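寝室の小物をどこに戻すか　発表用メモ
Rotcombe 住まいの勉強会　Bernivcombe 2階会議室
2025年11月12日

（開始前）
マイクの確認。水。配布資料は前の机に置いて、各自取ってもらう。
最初のスライドは題名だけなので、出したまま話し始める。

【1　導入】

今日は寝室の話をします。前回の2月は台所でした。台所の回に来てくださった方は、話の進め方がだいたい同じなので、少し退屈かもしれません。

寝室は物が少ない部屋だと思われています。家具でいえばベッドと、あとは棚か引き出しくらいです。ところが、片付けの相談を受けると、寝室は後回しにされていることが多いです。客が入らないので急がない。扉を閉めれば見えない。

相談で挙がる物は、ほぼ決まっています。脱いだ服、充電コード、本、それからぬいぐるみです。服とコードは今日は扱いません。配布資料の裏に参考だけ載せました。

ぬいぐるみを選んだのは、寝室の小物の中で一番「置き場所がないまま増える」物だからです。子どものいる家だけの話だと思わないでください。大人だけの家からも相談が来ます。

（ここで手を挙げてもらう。寝室にぬいぐるみがある人。挙がらなくても先へ進む）

【2　ベッドの上という場所】

ベッドの上は広くて、平らで、腰の高さに近い。だから物を置きやすい。買い物袋も洗濯物もまずここに来ます。

困るのは夜です。寝る前にどかすことになり、どかした物は床に行くか、枕元に寄せられます。翌朝またベッドの上に戻る。この往復をしている家はかなりあります。

うちもそうでした。枕元に寄せた物が夜のうちに壁との隙間に落ちて、大掃除まで出てこなかったことがあります。丸い物は特に落ちます。

そこで、ベッドの上に置くことを禁止するやり方を一度試しました。続きませんでした。家族に言うのも嫌になってきます。結局、置いてもいいことにして、寝る前にまとめてかごに入れる形に落ち着きました。

【3　かごに入れる】

やり方は単純です。かごをベッドの上に持ってくる。入れる。かごごと棚に戻す。以上です。

物をひとつずつ棚へ運ぶと、途中でやめたくなります。かごのほうを近くに持っていくと、手を伸ばす範囲で済みます。

（スライドを順に送る。一枚ずつ止まらない）

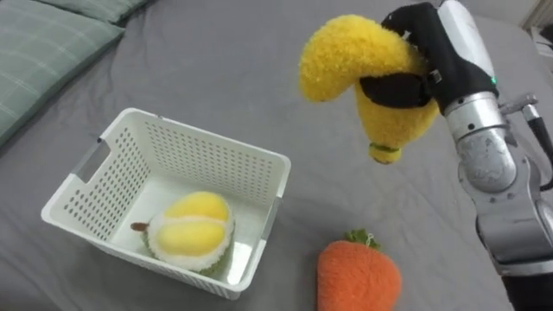
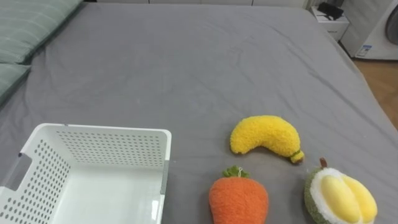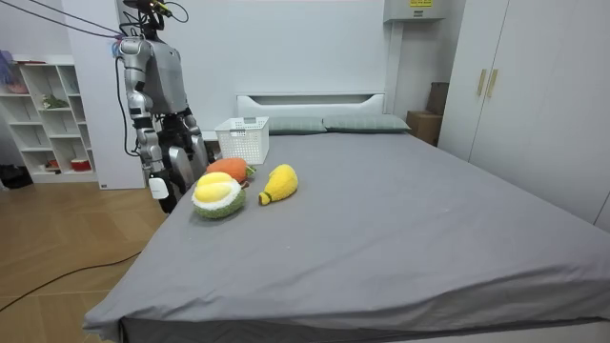
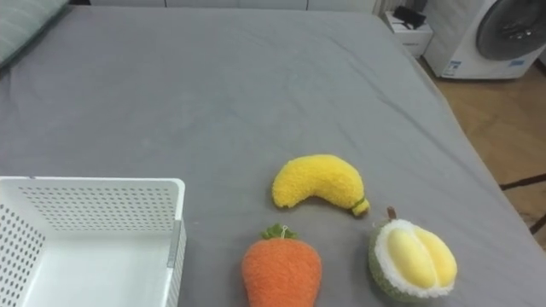
グレーの布の上に、白い穴あきのかごと、果物や野菜のぬいぐるみ。

かごを置く位置は、入れる物のすぐ横にしてください。足元側に物があるのに枕側にかごを置くと、ベッドに膝をついて体を伸ばすことになります。腰の悪い方にはつらい姿勢です。

入れる順番は気にしなくて構いません。私は大きい物を先に入れますが、好みの範囲です。柔らかい物どうしなので、上から重ねても傷みません。

押し込むのはやめたほうがいいです。縁より上に出てきたら、そのかごには多すぎます。かごを大きくする前に、中身を一度全部出してみてください。底のほうに、しばらく触っていない物があるはずです。

【4　かごの選び方】

質問が一番多いところなので、少し長めに話します。

形は四角が扱いやすいです。棚に入れたとき隙間が出ません。丸いかごは見た目がよく、私も一つ持っていますが、棚の中では場所を取ります。床に置きっぱなしにするなら丸でもいいでしょう。

材質はプラスチックか、布か、籐のような編んだ物になります。布は軽くて静かですが、上の縁が内側に倒れてくる物があり、片手で入れにくい。編んだ物は毛足の長いぬいぐるみに引っかかります。うちでは一度、耳の糸が出ました。プラスチックは拭けるので楽です。

側面に穴のある物とない物があります。穴があると中が少し見えますし、洗ったあとの水切れもいい。ほこりは穴からも入るので、そこは割り切ってください。

持ち手は、側面を切り抜いた形の物が棚の出し入れに向いています。指をかけて引けば出てきます。上に立つタイプの取っ手は、棚板に当たることがあります。

蓋はいりません。蓋つきを買った方に半年後に聞くと、外して別の場所にしまってあることが多いです。

棚の話もひとこと。私は Kragh の3段の棚を使っていて、一番下をぬいぐるみのかごの定位置にしています。空けておく段を先に決めてから、かごの幅を測って買いました。逆の順で買うと、たいてい合いません。これは自分で2回失敗しています。

（時間が押していたら、材質の話は資料に回す）

【5　数と入れ替え】

何個までならいいか、とよく聞かれます。

うちの基準は、かご一つに6個です。大きさがまちまちなので厳密ではありません。6個を超えたら、どれかを別の箱に移します。移した箱は押し入れに入れて、13週たったら中を見ます。その間に誰も探さなかった物は、手放す候補にします。

13週というのは季節がひとつ変わるくらいの長さです。もっと短くした年もありましたが、見直しが面倒になって結局ずれました。

相談先で一番多かったお宅は、100個近くありました。このお宅では減らす話をしませんでした。ご本人が全部とっておきたいとはっきりおっしゃったからです。代わりに、寝室に出すのはかご一つ分、残りは別の部屋、と決めました。出ている分は季節ごとに入れ替えています。今もそのやり方だと聞いています。

減らすかどうかと、寝室をどう使うかは別の相談です。混ぜると話が長くなり、家族でもめます。

持ち物の記録には Oner という表計算のひな型を使っています。箱の番号と入れた日だけ書く欄があります。紙のノートで足りる方は紙で十分です。配布資料の最後に欄だけ写しておきました。

【6　子どもと一緒にやるとき】

小さい子がいる家では、かごに入れる作業そのものが遊びになることがあります。果物や野菜の形をした物だと、名前を言いながら入れる、色を言いながら入れる、といったことができます。

気をつけるのは、入れ終わったかごをまたひっくり返される点です。寝る直前だと興奮して眠れなくなるので、歯みがきの前に済ませるようにしました。

きれいに並べさせようとすると続きません。かごの中に入っていれば終わり、で通してください。向きも上下もそのままです。

兄弟がいる家で、かごを一人ひとつに分けるかどうか。これは分けたほうがけんかが減ったという方と、逆に増えたという方がいて、私には答えがありません。会場に経験のある方がいたら、あとで聞かせてください。

【7　手入れ】

表面がタオル地のような物は、髪の毛と糸くずがつきます。粘着ローラーを弱くかけるか、乾いた手で払います。強くこすると輪になった糸が引っ張られるので注意してください。

洗えるかどうかは縫いつけてある表示を見ます。表示がない物は、私は濡らしません。固く絞った布で表面を拭き、陰干しにします。へたや葉の部分だけ別の布を縫いつけてある物は、そこから色が出ることがあるため、目立たないところで先に試します。

かごは月に一度、空にして拭きます。底の角に糸くずがたまります。シーツを替える日に合わせると忘れません。ベッドの上に出した物を一度全部どけるので、そのついでにかごも空ける、という流れです。

穴の中の汚れは、乾いた歯ブラシで外側から落とします。水洗いした場合は、完全に乾いてからぬいぐるみを戻してください。

【8　よくある質問】

（質疑が少なかったときに読む。多ければ飛ばす）

かごをずっとベッドの上に置いておいてもいいか。
日中はいいと思います。寝るときは下ろしてください。夜中に足で蹴ると落ちます。

ベッドの下はどうか。
引き出しのあるベッドなら使えます。床にじかに置くとほこりが多く、奥に押し込むと出さなくなります。

枕と一緒に並べておきたい。
並べて構いません。その場合は、枕カバーと同じ頻度で手入れをお願いします。

家族がやってくれない。
かごを戻す役と、入れる役を分けた家があります。両方を一人に頼むより通りやすいようです。

【連絡】

次回は玄関の予定です。傘と靴の手入れ用品を中心にします。会場は同じ Bernivcombe ですが、部屋が1階に変わります。
アンケートは出口の箱に入れてください。残った資料は持ち帰って構いません。
椅子は元の列に戻してもらう。プロジェクターの電源は最後に切る。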